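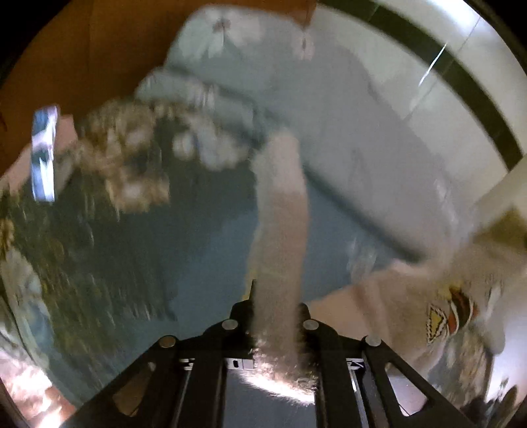

Fig. 7.1 A long, soft strip held between the jaws over floral bedding.

7. Working with cloth and other soft things

If you have been following the guide in order, you have already moved blocks and cups with your Barnska hand gripper and you know how the trigger feels. Soft goods are where it gets really enjoyable! Cloth folds, slides, bunches up and never sits the same way twice, and a robot arm that has learned from good cloth recordings is a pleasure to watch. A bed is our favourite place to start. It is wide and soft, you can walk along the side of it, and there is nearly always something lying on it that needs picking up.

Allow an afternoon for your first go. You need the gripper, a charged battery, a memory card with room on it and the Flidalden app on your phone.

7.1 Before you start

1. Wipe the lens with the dry cloth from the case. Fluff finds its way to the lens very quickly when you work with bedding.
2. Open and close the jaws ten times with nothing between them. The movement should be even on both sides. If one arm lags behind the other, go back to section 4 and check the joints.
3. Look at the four round silver caps over the joints and pick off any threads that have wound themselves round. Tweezers are fine. Scissors are fine too, if you keep the points away from the rods.
4. Switch on the lights you intend to use and leave them alone until the session is over.
5. Start the app, choose New session and then Soft goods. The app sets the recording limit to 90 seconds per take. You can change it, but please try it as it is first.

NOTE: Patterned bedding is welcome. Flowers, stripes, cartoon prints, the lot. Early testers kept stripping the bed down to a plain sheet before recording, which is a lot of laundry and gives you a much duller set of takes.

CAUTION: Take out pins, brooches and safety pins before you start. A pin caught between the tips can score them, and replacement tips (part 308) are sold only as a pair.

7.2 Picking up a soft item

1. Stand where you can reach the item without leaning on the bed. If the mattress moves, everything on it moves.
2. Press the record button and wait for the short buzz.
3. Hold still for a slow count of two. The app uses the pause to find its bearings.
4. Bring the open jaws down over the item. Aim for a part that already stands up a little, such as a fold or a rolled edge. Flat cloth can be lifted as well, and 7.4 has a good trick for it.
5. Squeeze the trigger until the tips meet the cloth, then a touch more. You will feel the spring take over.
6. Lift straight up, a hand's width or so, and pause again.
7. Carry the item to where you want it, lower it until it touches, and let the trigger out gently.
8. Wait for a count of two and press record to stop.

Do it again! The second take is almost always better than the first, and by the tenth you will have stopped thinking about your wrist altogether.

NOTE: A long item may run down between the jaws as you hold it. The tool copes well with this. Just make sure no loose end has worked its way into a joint before you squeeze again.

CAUTION: Keep fingers, hair and cuffs clear of the arms while the trigger is moving. The spring is stronger than it looks.

7.3 Choosing your grip

There are two grips we use all the time.

Edge grip. Only the tips touch the item and the rest of it hangs free. Good for face cloths, socks and anything you mean to lay flat afterwards.

Gathered grip. The jaws close round the body of the item and squeeze it into a narrow neck, with the rest spreading out above or below. It holds far better, and it is the one to use for fluffy or heavy things. 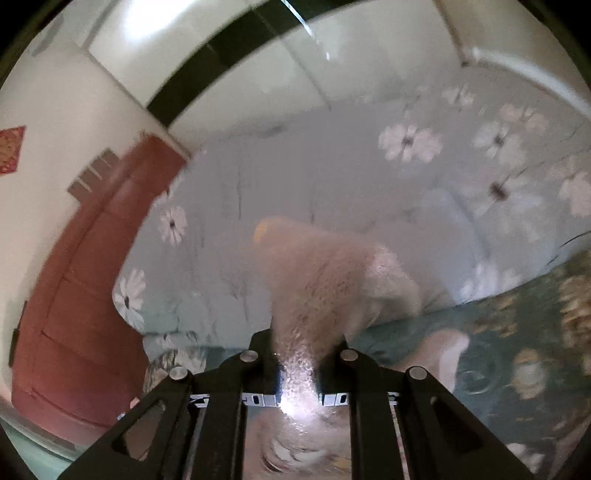 Fig. 7.2 Gathered grip on a fuzzy beige and pink textile.

Practise both on the same item before you mix them in a session. In the app, tap the grip name when the take ends so that the label is saved with it. If you forget, you can add it later from the Takes list.

A note on speed. Some blur when the item is swinging is perfectly all right, and the app will not reject a take for it. Smooth and fairly brisk works better than slow and wobbly. Abrehet Wubshet, who recorded most of our bedding takes in July, works at the pace she would use to tidy a room at home, and hers are lovely to learn from.

7.4 If something goes wrong

The item slides out as you lift.
Squeeze a little deeper, or change to the gathered grip. Silky cloth may need the ribbed tips.

The jaws close on nothing.
You are probably too high. Press the open tips lightly into the bedding, then close. The cloth rises between them and you have your fold. (Fergal Ó Dálaigh showed us this one and we now use it for every flat item.)

The jaws bring up the sheet as well.
Let go, keep recording, and try again. A take with a failed grip followed by a good one is worth keeping. Mark it Retry in the app.

The app shows code 395.
The picture is too bright in places. Shiny tiles and glossy furniture are the usual cause. Turn so that the glare falls to one side, or draw a curtain and start a new take.

The trigger sticks.
Stop and remove the battery before you look for threads in the joints. Do not oil them.

7.5 Finishing up

1. Stop the session in the app and wait for the green tick.
2. Remove the battery.
3. Run the soft brush along both arms and through the triangular openings.
4. Put the gripper in its case with the jaws open. Closed jaws tire the spring.

Section 8 covers folding, which needs two grippers and a second pair of hands.

Section 7 last revised 28 Aug 2020. Corrections to Aisling Nic Giolla at Barnska.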